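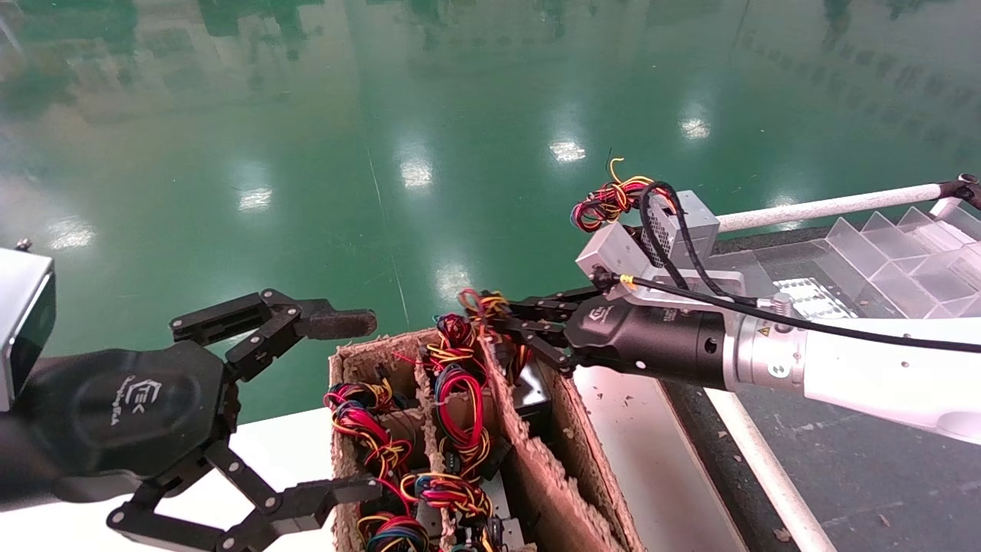

Harness sorting and packing, progress to the end of June

Hello again from the Widham floor! We've had a busy couple of months, so I'll start with the part you asked about, the packing. The wiring harnesses are now kept in open cardboard boxes with cardboard dividers, each bundle coiled up with its connectors still on. It's not fancy (the boxes are getting pretty ragged and I'd love to replace them), but finding the right coil is so much easier than digging through the old bins.

We've sorted 1608 harnesses so far, and 547 of those are already logged for the Verkley order. The small black modules are slower going. I had hoped to be done with them by now and I'm afraid we're not even close.

The other big item is the clear tray on the white rail stand. I really like being able to see straight through it, and the small compartments along the far edge are a good size for connectors. There's a faint crack line across the floor panel, so I've asked Prolero to quote for a new one. They say it could be up to 300 dollars, which I can cover from the supplies line.
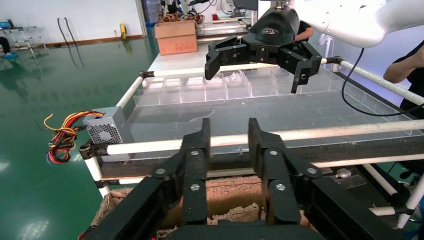
Clear divided tray on its rail stand, with a box of packing filler below.

Still to do before the next report: new boxes, labels for the dividers, and a proper home for the power supply and its loose wires. I'm asking for 4 more weeks on the modules, please!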